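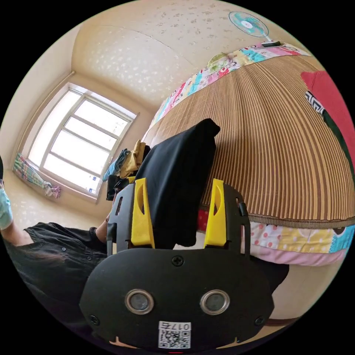

Pluro disc playback test set: read me first

Pluro is a set of test results for Blu-ray playback software on home computers. We began it because every player we tried claimed to open "all discs", and none of us believed it. The set has 1775 rows, one per attempt to play a disc. It is not a buying guide, and please don't quote it as one.

What is in a row

Disc code, drive code, player and version, operating system, outcome, free-text note. Outcome is one of 4 values: plays, plays with faults, menu only, fails. "Menu only" is the one to watch. Several makers seem to count a working menu as a working disc, and we don't.

How the results were gathered

Siu-ming Wei and Valter Paiva ran the tests on three computers, using the player's default settings. Each attempt lasted until the end of the first chapter. A disc that froze in chapter nine would still be down as "plays", so treat that value with some suspicion. Glória Cunha re-ran a share of the failures in February and changed the outcome on nearly all of the ones marked Darkik, after a player update. The old rows are still there with the old version number.
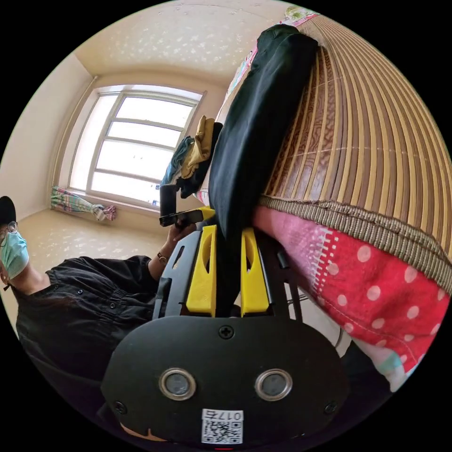 Known problems

Two of the drives were second-hand. Henrique Aguiar thinks one of them explains most of the read errors on Grarness – I am less sure, as the same discs failed elsewhere.

Region codes were typed in by hand from the boxes. Some boxes were wrong.

The notes column is a mess. "Stutters" meant one thing to Valter and another to Siu-ming, and I would not build anything on it.

No audio checks beyond "there was sound".

Please don't

Work out a percentage for each player and call it a score. The discs were whatever we had on our shelves, which means too many concerts and hardly any cartoons.

Files and changes

results.csv holds the rows, drives.csv the drive list. Last changed 8 August 2024: Hordiienko rows split by version.

Corrections go to Washington Guerra, with the disc code and the player version. "It works for me" without a version number will be ignored.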